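Tenik has changed the privacy terms for its home app. The new version went up on Apr 10, 2018 and I've read the whole thing, so a short thread.

The old terms let Tenik log faults. The new ones let it log every tap in the app and pass the records to Markmont, its parent firm.

Records are kept for 757 days. The old limit was 21.

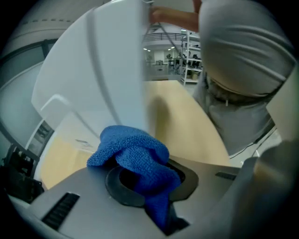
Lid up, cloth in the opening.

You can opt out. It's under Account, then Data, then Partners. There are 2 switches and both are on by default. Turn off the second one as well, it covers Markmont.

Opting out doesn't delete what they already hold. For that you have to write to the Amdale office. The web form stops at 2000 characters.

Existing users have until July to accept. I've asked Tenik what happens to accounts that don't. No reply yet.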